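News from the Brarkivstead sound archive

Well, what a winter it has been! When we asked in January for your old tapes of village life, we hoped for a shoebox or two, and instead we now have 113 cassettes - weddings, choir practices, one very long argument over a hedge - and more still promised. Thank you, all of you. Roswitha Baumgartner has been listening to them in the evenings with a pot of tea and tells me she has laughed a good deal and cried once, at the school carols.

If you can put a name to a voice, do come along to the listening afternoon, from two o'clock. There will be cake.

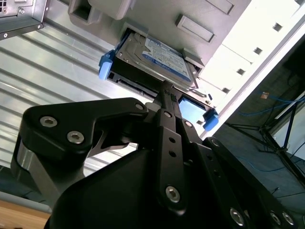
Copying the tapes is slow work, as each one has to be played right through at its own speed, and we do like to write down who is speaking while we go. After that it all has to be kept somewhere, and a hard drive in a black tray with blue latches is a good deal smaller than the cupboard the cassettes live in. Please keep them coming, labelled if you can.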